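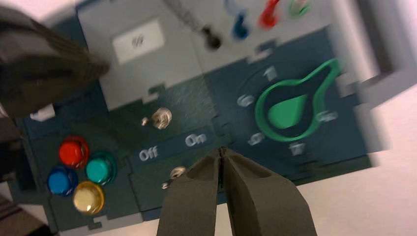

News > Laboratory Notes > Open Days

Our site uses cookies to remember your reading preferences. By continuing you accept their use.

An afternoon at the Hondodberg open day

In March I attended the open day of the robotics laboratory at Hondodberg, at the invitation of the Puslow training network, for which I have written these notes over several years. The laboratory opens its doors to outside visitors twice a year. Attendance on this occasion was 312, according to the sheet at the reception desk, and the queue for the two-armed manipulation demonstration was by some distance the longest.

Visitors were admitted in groups of 30. Each group received a short introduction in the corridor and was then taken to the booth, where a staff member explained the purpose of the exercise. The laboratory wishes to know how well one control program copes with many small manual tasks on a single object. Pressing, sliding, turning and unplugging are each simple enough for a person. Asking a machine to do them one after the other, without being reset in between, is another matter.

I had read the program notes in advance and expected a larger installation. The equipment can be viewed comfortably by six or seven people standing close together, and those at the back of my group had to rely on a monitor mounted over the door. I would suggest that the organizers consider a second monitor next time.
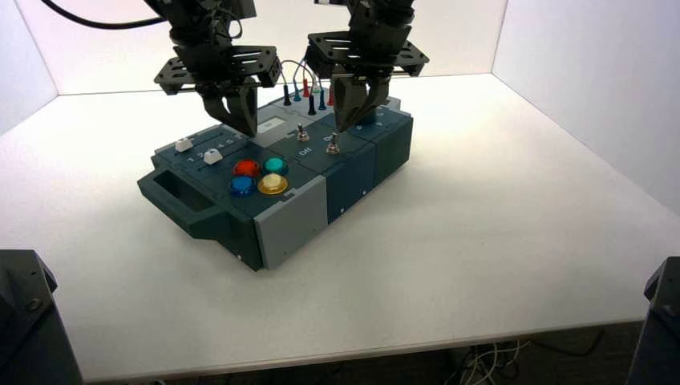 The Driltasetti project, under which the demonstration was presented, began as a study of assembly work and has since moved toward general handling. Its staff prefer to test on a fixed board, on the grounds that results from one month can then be compared with results from the next. The choice of tasks is sensible. A slider track numbered from 1 to 5 calls for a measured movement, while the toggle switches, with their short chrome levers, call for very little travel and a good deal of accuracy. The push buttons are the most forgiving part of the board, and the staff member said as much. Test leads were discussed at greater length, as a plug must be gripped firmly and kept straight while its wire is free to move.

Each group was allotted 180 seconds of running time, followed by questions. I found this too brief. Several visitors asked to see a task repeated, and the schedule did not permit it. The questions were nonetheless of a good standard. One visitor wished to know whether the arms could share a task, with one steadying and the other turning. The reply was that this is planned for the summer – the present program assigns each arm its own work. Another asked about wear on the fingers, and was told that they are inspected every 72 hours of operation.

Refreshments were served from four o'clock in the Figueiredo Hall, on the far side of the courtyard. The hall is pleasant but poorly signposted, and part of my group went first to the library. A table of printed papers had been set out near the entrance, and I took two on gripping force that I intend to summarize in a later entry.

The next open day is expected in October. Places for the booth demonstration will be assigned by registration, and readers who teach technical subjects are advised to apply early. Parking at Hondodberg remains limited – the bus from the station stops at the main gate.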